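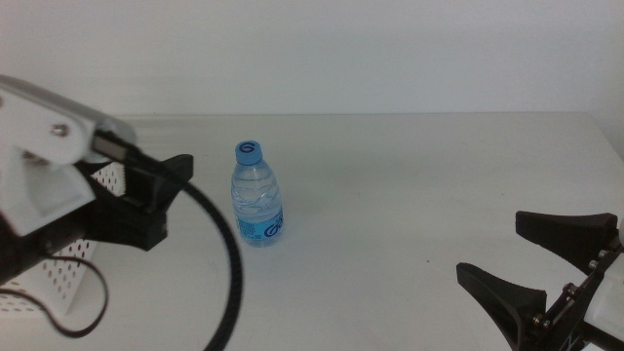

Robot Rules: Who Decides What a Robot Is Allowed to Do?

A robot arm does what its program tells it to do. It doesn't get tired and it doesn't get bored. It also doesn't know that your hand is in the way unless people have given it a way to find out. That is why robots have rules, and why the people who work near them have rules too.

What is a standard?

A standard is a set of rules that many people have agreed to follow. There are standards for bike helmets, for electrical plugs and for playground slides. There are also standards for robots. They are written by engineers, safety experts and people who use robots at work. When a standard is finished, companies in different countries can use the same one.

Some robot standards are long and hard to read, even for grown-ups. So most workplaces also write a short list of their own and put it on the wall.

The rules at Kinnear

Kinnear is a robot workshop in Ostonton. The robots there practice with everyday things such as bottles and baskets. Catherine Baird is in charge of safety. Her list is on the door, and everyone who comes in reads it, including visitors.

Know where the stop button is. Every robot must have an emergency stop. It is big and red, and anyone may press it. You never get in trouble for pressing it.

Stay outside the line. There is tape on the floor 2 feet from the table. When the arms have power, people stay behind the tape.

Start slow. The first run of any new program is done at 30 percent of full speed. If it goes well, the speed can go up a little at a time.

Put out only what you need. Extra things on the table can get knocked over.

Keep lids on. Water and electricity don't mix, so bottles are closed before they go near an arm.

Look at the cables. Cables move when the arm moves, and they can catch on things. Someone checks them before every run.

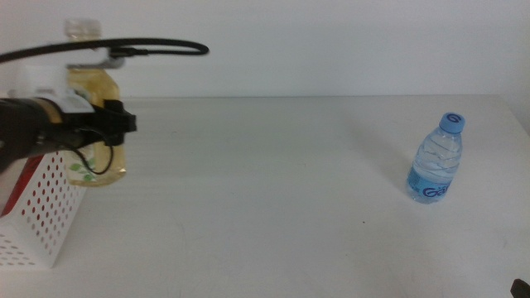
A gripper reaches over the table. The small water bottle has its cap on.

Why does a gripper need rules?

The gripper is the robot's hand. Your own hand can feel when a paper cup is starting to bend, and you let go a little without thinking about it. Many grippers can't feel anything. The people who program them have to set a limit on how hard they squeeze. Too little and the bottle slips. Too much and it gets crushed. A finger could be pinched too, so the limit matters for people as well as bottles.

Writing it down

Good practice also means keeping records. Hamish Rutherford looks after the logbook at Kinnear. Each run gets a line that says who was there, what the robot was asked to do and whether anything went wrong. The book has 361 pages and he started it in February.

Small problems go in the book too. If a cable catches once, it may catch again, and the next person needs to know.

Try it yourself

Ask a friend to be the robot. The robot may only do exactly what you say. Tell it how to pick up a closed plastic bottle and put it down in a new place. Agree on a stop word first. Then write three rules that would make the job safer, and swap with your friend.

Words to know

Emergency stop: a button that makes a machine stop right away.
Gripper: the part of a robot that holds things.
Program: the instructions a robot follows.
Standard: rules that many people have agreed on.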